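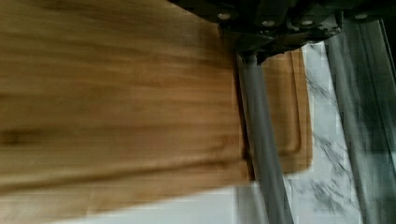
I've been meaning to write up my small kitchen tips since we finished the repaint in September, and a rainy Thursday seems as good a time as any (the dog won't go out, so neither will I).

First, paint. We went for a soft grey-green called Flillovine on the cupboard doors and I love it, but do wash the doors with sugar soap before you start, even if they look clean. Mine looked spotless and the water came off the colour of tea! Then a light sand, wipe down, two thin coats. I did one thick coat on the larder door and it dripped, so that one got done all over again.

Label the hinges as you take them off. I put mine in old envelopes with the door position written on the front, and the rehanging took an afternoon instead of a weekend.

If you're short of storage, look up. We had a gap above the fridge that did nothing for years, and now there's a shelf up there for the big pans and the jam kettle. The brackets are from Starnura and they've held up well so far. Find the studs first, please.

Open shelves get greasy near the hob, much faster than I expected. I keep only the things we use every day on them, so they get washed anyway, and the pretty jugs live on the far wall.

Lighting was the dear bit. The fitting over the table cost £900 less in the sale, which still didn't make it cheap, so we left it and bought a plain one from Oment. With a warm bulb in it I like it just as much.

Next job is the skirting boards, when my knees allow.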